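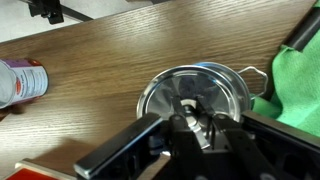
*A gripper over a steel pot at the Skonder test bench in Disdale. The green cloth at right is part of the same set of household items.*

**Skonder opens equipment planning service for small organisations buying their first robot arm**

DISDALE, Oct 7, 2024 - Skonder today opened an equipment planning service for small manufacturers, care providers and training centres that want to buy a robot arm and need a budget they can take to their board or their bank. The service covers the choice of arm and gripper, the bench and floor space around it, the yearly running costs and the order in which things should be bought.

The service is based in Disdale and is open to organisations with up to 200 staff. Larger organisations can apply, but will be placed behind smaller ones in the booking list for the first year.

Skonder has sold and serviced bench equipment from the Disdale site for some years. Staff there found that many customers arrived with a quote for an arm and little else. The quote often left out the gripper, the mounting, spare fingers, cabling, training time and the cost of having a bench out of use while the work was done. Several customers had to go back for more money part way through a project, and some had to wait until the next financial year to get it.

**What the service includes**

Each customer starts with a planning session at Disdale or by video call. The customer brings a short list of the jobs they have in mind and, where practical, the objects themselves. Skonder staff set the objects out on a bench and work through them with an arm and gripper, noting which ones suit the gripper as supplied and which would need different fingers or a different approach.

The customer then receives a written plan with:

- a recommended class of arm and gripper, with at least two options at different prices
- a drawing of the bench and the clear space needed around it
- a list of furniture, power and cabling to be bought or moved
- running costs for the first three years, including spare parts and servicing
- staff hours for setting up and training
- a purchase schedule that can be matched to the customer's financial year

The plan belongs to the customer, who is free to use it to buy from any supplier. Skonder will quote on request, but the quote is kept as a separate document and is not sent unless the customer asks for it.

**Everyday objects on the bench**

The items at Disdale are ordinary ones. Skonder keeps 406 objects in its planning collection, sorted by size, weight and surface, and adds to it when customers bring in something new. Staff choose from the collection when a customer can't bring their own goods or hasn't settled on the work yet.

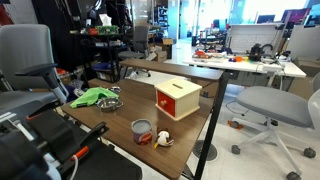
Bench height, reach and floor space are dealt with in the same session. Many customers plan to put an arm in a room that is already used for other work, with desks and chairs close by, and the plan has to allow for people getting past. Where a room is too tight, the written plan will say so and will give the cost of changing it next to the cost of using another room.

Cables are costed as well. Longer runs, covers and extra outlets are small items one by one, but they are often missed in a first budget and can hold up an installation while an electrician is booked.

**Fees and booking**

The standard planning fee is $2,000, plus tax. It covers one session, the written plan and one revision within the same financial year. If the customer goes on to buy an arm through Skonder, the full fee is taken off the final invoice. Travel to a customer's own site is charged separately and is quoted before the visit is booked.

Skonder has set aside 38 sessions for the period to the end of April. Bookings are taken in the order they come in, and each session takes most of a working day. Customers who need a plan for a grant or loan application should give the closing date when they book.

Written plans are normally sent within three weeks of the session. Plans with more than one work area may take longer, and customers will be told at the session if that is likely.

**Work with Drostarix**

Drostarix, which supplies budgeting software to small manufacturers, has prepared the spreadsheet that goes with each plan. It lets the customer change the purchase date, the hours of use and the method of payment, and shows the effect on each year's costs. Leasing and outright purchase can be put side by side - a comparison that many customers have asked for.

The spreadsheet opens in common office programs and needs no subscription. Customers who already use Drostarix software can bring the figures across directly.

**Second location**

Skonder will offer the same service from its Desjardins office from April. That office will begin with video sessions only, and a bench will be added once the lease on the adjoining unit has been signed. Fees will be the same at both locations.

Customers who book at Disdale before then may ask to move to Desjardins at no charge, as long as the session has not already taken place.

**About Skonder**

Skonder supplies, installs and services bench-mounted robot arms, grippers and related equipment for small organisations. Its workshop, parts store and planning bench are in Disdale, with a sales office in Desjardins.

**Bookings and media enquiries**

Skonder planning desk, Disdale. Booking forms and a blank copy of the planning spreadsheet are available from the desk on request. Please allow two working days for a reply.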